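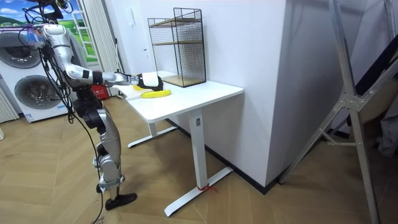 Fig. 6. Desk standing on its two T-shaped legs, far corner at the wall column.

Valovport Support > Manuals > Fluteo desk and shelf set > Section 4

Overview Parts Assembly Placing and filling Care Spares

4. Placing the desk and filling the shelf unit

Start this section when the desktop is fixed to both legs and all 10 screws have been tightened (Section 3). You will need a spirit level, a tape measure, a damp cloth and a dry cloth. Two people are needed for steps 1 to 3.

4.1 Placing the desk

1. Clear the floor where the desk will stand and sweep it. Grit under the long flat feet will scratch wood and vinyl.

2. Stand one person at each end. Lift the desk by the legs, close under the top, and carry it to its place. Set both feet down together.

3. Bring the desk up to the wall. If the wall has a column or chimney breast, you can bring one corner of the top up to it and let the rest of the desk run out into the room, as in Fig. 6. Leave enough space on the open side to walk past.

4. Check the height. With the levelling pads fully screwed in, the upper face of the desktop should be 700 mm from the floor.

5. Lay the spirit level along the back edge, then across each end. Turn the pads under the low foot until the bubble is in the middle. Do not unscrew any pad by more than 10 mm.

6. Press down on each corner in turn. If the desk rocks, repeat step 5.

CAUTION: Do not drag the desk, even for a short distance. The feet can twist on the columns and work the screws loose. If the desk has been dragged, go back to Section 3 and tighten everything again.

Note: The rounded corners of the top are finished at the factory and must not be sanded or trimmed.

4.2 Standing the shelf unit on the desk

1. Wipe the desktop with the damp cloth and then dry it. Pencil marks left from measuring come off the matte surface with a soft white rubber. Do not use scouring powder.

2. Check that the mesh side panels and the back panel are hooked fully over the black rods. Run a finger down each corner. Any panel that springs outwards has to be unhooked and fitted again.

3. Put the shelf unit at the back of the desk, near the middle, with the open side facing you.

4. Push each wooden shelf board down until it sits flat on its rods. Fit the bottom board first.

5. Try the unit for wobble with one hand on top. It should stay put when pushed lightly from the side.

CAUTION: The shelf unit is not a step. Each board will carry 10 kg if the load is spread out. Keep heavy tins and jars on the bottom board. 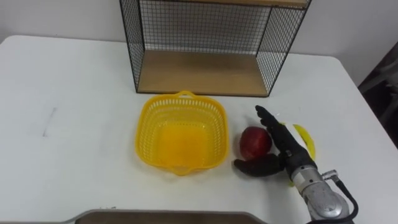 Fig. 7. Basket in front of the bottom board, apple to the right of it.

4.3 Using the basket

The yellow basket can be used in the bottom compartment or on the desktop in front of it. It has slotted sides and a solid base, so crumbs and juice collect inside and need emptying out.

1. Wash the basket in warm soapy water before first use and let it drain upside down.

2. Set the basket down with one loop handle towards the shelf unit and the other towards you.

3. Put firm fruit such as apples in first. Lay bananas on top, or keep them on the board above where they will not be bruised.

4. Take hold of both handles when lifting a full basket.

Note: If you prefer to keep the basket outside the unit, leave room to slide it back a little when you need the front of the desk for writing or for laying things out.

4.4 After the first month

Check all the desk screws again and look over the mesh for hooks that have slipped. Put the spirit level back on the top. New carpet settles under the feet and the pads may need another turn.

For replacement boards quote part 37. For levelling pads quote part 53.

Section revised 11th January. Text: Annick Cormier. Checked by Lorne Pelletier.

Related manuals
Fluteo desk: assembly (Section 3)
Fluteo desk: care and cleaning (Section 5)
Boltau wall rail
Boltau mesh panels, spare hooks
Panicker folding stool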